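Seltville lab's new planner would like a word before it moves

The robots at the Tuder lab in Seltville have started giving reasons. A software release that went live there on Wednesday makes the motion planner write a plain sentence before every grasp, saying what it intends to pick up, which way it will come in and how sure it is. The people who work beside the arms have spent the week finding out how much a machine can have to say about a pencil case.

The release is called Andura, and it replaces a stack of scripts that had grown, by the lab's own tally, to 69 separate configuration files. Several of these existed only to overrule the others. One set the gripper's closing speed. Another set it back.

"We had a file named final and a file named final that was older," said Archana Kaushik, who leads the software side at Tuder and wrote a good part of the new planner. "People were scared to delete either one. I deleted both on a Friday night and felt wonderful until Monday."

Andura keeps perception, planning and control as three programs that pass messages to each other and are allowed to disagree. Perception reports what it thinks is in the box. Planning proposes a path. Control, which Kaushik describes as the grumpy one, can refuse any path that asks a joint to go somewhere it would regret. The old system tended to settle such arguments by stopping halfway and waiting for a human to come over.

The lab's test set is drawn from the office supply cupboard and favors things that don't hold still for a camera: soft pouches, shiny black objects, anything with a zipper. A stiff block gives the same outline every time it's put down. A fabric case slumps differently in each box, and the grasp that suited it in the morning may close on a fold after lunch.

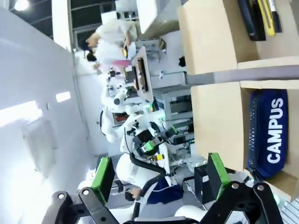 Getting the software to admit doubt was the slow part. Earlier versions gave each candidate grasp a score between zero and one, and the scores came out suspiciously cheerful. A thin dark item leaning on cardboard would get a 0.97, and so would the shadow next to it. Kaushik's group spent most of May retraining the scoring step on failed attempts, of which the lab had plenty. The archive held 1328 of them, all carefully logged and, until this spring, never opened.

Now the scores are gloomier and more useful. When the top two grasps come out close, the planner asks for another view before committing. It gets two extra looks. After that it has to pick something or pass, a limit added when an early build spent an entire lunch hour circling a box and collecting opinions.

The sentences were meant as a debugging aid. Each one is put together from a short template and the planner's own numbers, so the wording is stiff and the grammar is mostly sound. "Will take soft item from above, medium confidence, second choice was worse" is a typical entry. Staff were supposed to be able to switch the feature off once the release settled down. So far they've left it on, partly for the log and partly because someone has wired it to a speaker.

Kaushik said the speaker was not her idea. She also said she knew whose idea it was.

There have been practical gains. Under the old scripts, a failed pick left a joint log and a number, and working out the cause could take an afternoon. With the new log, a developer can read down the page and find the line where the planner talked itself into something silly. One bug turned up that way on the first morning. The planner had been measuring the height of box walls from the wrong side of the cardboard, and it kept announcing, with high confidence, that it would enter through the wall.

Speed is another matter. Andura plans a single grasp in 1805 milliseconds on the lab's standard machine, slower than the scripts it replaced. Kaushik doesn't dispute the figure. The scripts, she said, were very quick at being wrong, and she expects to win some of the time back by checking collisions only along the stretch of path that passes near the box. At present the software checks the whole path, including the part where the arm is alone in open air with nothing to hit.

Operators have their own list. They want the planner to stop reporting medium confidence, which covers everything from a near certainty to a coin toss. They want a pause key that works on the first press. One request, filed twice, asks that the speaker be turned down during phone calls.

A longer trial comes next. The lab plans 3000 picks across mixed boxes, with the lids left nearby so that perception has something extra to be confused by. Objects will be swapped between runs and the software won't be told which ones. Results will go first to the group that maintains the control program, which has asked for them in writing.

Whether the planner will be released outside Seltville hasn't been decided. Tuder has had inquiries from two other labs, and Kaushik has told both to wait until the install guide is longer than one page. The current page consists mainly of a warning about the old configuration files, copies of which have been found on four machines since they were deleted.

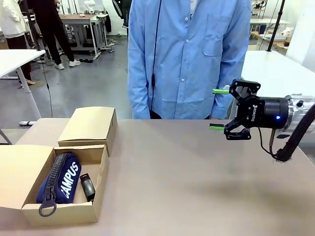 What's in the release

Andura's first version covers two-finger grippers only. It includes the planner, the grasp scoring step, the sentence log and a replay tool that steps through a failed pick one message at a time. Support for suction tools is on the list for the next version, along with a fix for the pause key. The volume control is listed as under discussion.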